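Jikano
Home | Open roles | Sessions | Where we are | Contact
Search this site Enter keywords Go

Demonstrators wanted for our household tasks project (paid, part time)

We're looking for people who are good with their hands and curious about robots, and we would love to hear from you even if you've never been near a robot in your life. Most of the people on our team hadn't before they started. One came from a bakery, one from a bookbinding shop, and both are still with us and teaching the rest of us how to be neater.

The project is called Vuvovero. We're building up a large set of examples of ordinary household jobs done by human hands, so that two-armed robots can learn to do the same jobs. You do the task, the grippers record how you did it, and the learning team (they sit next door at Enriquez and come over often, usually to ask how on earth you folded something) takes it from there. By the end of the summer we want over 1000 good demonstrations, and we need more hands to get there!

What you'd be doing

You work at a table with a gripper in each hand. They have a pistol grip, so you hold them a bit like a cordless drill, and you open and close the jaws with your fingers. Then you do whatever the task card says: tidy the table, turn a magazine the right way around, fold a cloth, put one thing on top of another. Each try is short. Then you set the table up again a little differently and do it over.

It sounds simple, and for the first few minutes it really isn't. You lose your fingertips, and things you've done all your life (lifting one cover off a stack of pages, say) suddenly need a plan. Then it clicks, and most people find they enjoy it a lot. You start noticing which edge of a cloth wants to be picked up first. We like it when people talk about this stuff at lunch, and they do.

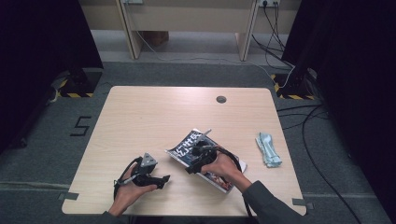
Paper and cloth at one table: a gripper in each hand, jaws down on the magazine cover.

Soft and floppy things are our big push for June. Paper slides, cloth bunches up, and a robot needs to see many ways of dealing with both. If you have sewn, wrapped gifts for a store, shelved magazines, worked in a laundry or done origami with a class of second graders, please put it in your note to us. We mean it, that kind of experience shows in the recordings.

Some shifts are on the remote-control station. There you sit down and steer a pair of robot arms from a few feet away, watching them directly. It's slower and takes more patience. Everyone starts on the hand-held grippers and moves over to the station if they want to. Nobody has to.

Who we're looking for

You should be 18 or older and comfortable using both hands at once. Left-handed people are very welcome, we don't have enough of you. You should be able to stand for a fair part of a shift, though we can set up a stool if that suits you better, so just ask. The grippers have some weight to them and your forearms will know it the first week. If you have a wrist or shoulder problem, talk to us before applying and we'll work out whether the station would be a better fit.

You don't need a degree or any programming. You do need to be okay with repeating a task many times and still caring how the last one goes. Fumbles are fine. Mark the try as a miss and go again, and please don't hide them, the learning team wants to know about those too.

Hours and pay

Shifts are 4 hours with a proper break in the middle. You can take as few as 2 shifts a week or as many as we have open. The rate is $27 an hour, training included, and it's the same for grippers and remote control. We post the schedule ahead of time and swapping with a teammate is no trouble.

What gets recorded

The recordings show the tabletop, the objects and your hands and forearms. We ask you to take off rings and bracelets and to wear plain sleeves. You'll get a consent form to read at home before your first shift, and you're free to ask about any line in it.

How to apply

Send a short note to Alistair Cowie, who runs the sessions, through the Contact page. Tell him what you do with your hands, at work or for fun, and which parts of the day you're free. A resume is fine but not needed. Please write by 2026-06-08.

If it looks like a match, we'll invite you to a paid tryout at the Zolusier building. You'll get a walk-through, practice with the grippers for a while, and then try a few real task cards at your own pace. Bring a snack and comfortable shoes, and come with questions!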